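**FOR IMMEDIATE RELEASE**
February

# Gimlow opens home food storage program to all renters in Brasent

BRASENT – Gimlow, the housing services company, is opening its home food storage program to every renter in the city this month. The program was first offered to tenants in two buildings managed by Van Rooij. It is free of charge and covers a printed guide, a set of shelf and refrigerator labels, and one evening class on keeping food at home.

A total of 1741 households took part in the first round. Gimlow has printed enough material for 3512 households in the second round and will take sign-ups until the material is gone.

The program grew out of questions that tenants sent to the Gimlow help desk. Many of them had moved from a house to an apartment and had less room for food than they were used to. Others were living on their own for the first time and wanted to know how long leftovers keep, what can be frozen, and which foods need to be in the refrigerator at all. 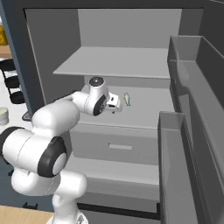

Fish gets a chapter of its own in the new edition of the guide, along with meat and poultry. These were the foods tenants asked about most often in the first round. The middle shelf, where the small pale green fish is, is a spot many people choose because it is at eye level and easy to reach. The guide recommends the lowest shelf for raw fish, in a covered dish, so that nothing can drip onto other food. It also advises cooking or freezing fresh fish within two days of buying it. A refrigerator should be set at 40 degrees Fahrenheit or below, and the guide explains how to check this with a low-cost thermometer.

The second edition has 16 more pages than the first. Most of the added pages deal with dry goods, which received only a short section last time. Tenants will find advice on flour, rice, dried beans, oats, sugar, cooking oil, and spices. A table at the back lists how long each one keeps after opening and whether it should be stored away from light.

Gimlow has also changed the labels. The first set used a paper backing that came off in damp kitchens, and a number of tenants reported this. The new labels are made by Grilix and can be washed and written on again with an ordinary marker. Each household receives one sheet for the refrigerator and one for the pantry. 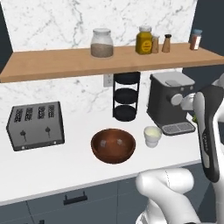
The evening classes will be held in the ground-floor meeting room at the Gimlow office, starting at 6:30 p.m. Each class lasts 90 minutes. The first half covers the refrigerator and freezer. The second half covers shelves, cupboards, and open storage, including how to rotate older items to the front and how to tell whether a spice has lost its flavor. Participants may bring their own containers and ask for advice on using them.

Classes in the first round filled quickly, and some tenants were placed on a waiting list. Those tenants will be contacted first and do not need to sign up again.

Van Rooij will continue as a partner in the program. New tenants in its buildings will receive the guide and labels together with their keys. Renters in other buildings can pick up their set at the Gimlow front desk or ask for it to be mailed. One set is available per household.

The guide is printed in large type. A version for shared apartments is included as an insert, with suggestions for dividing refrigerator space and marking food that belongs to one person. The insert can be taken out and hung in the kitchen.

Renters can sign up in person or by phone. They will be asked for a name, a mailing address, and the number of people in the household. Proof of income is not required.

**About Gimlow**

Gimlow provides repair, help desk, and tenant information services to renters and property managers in Brasent. It currently serves 2322 apartments under contract.

**Press contact**

Gimlow Communications Office, Brasent
Review copies of the guide are available to the press on request.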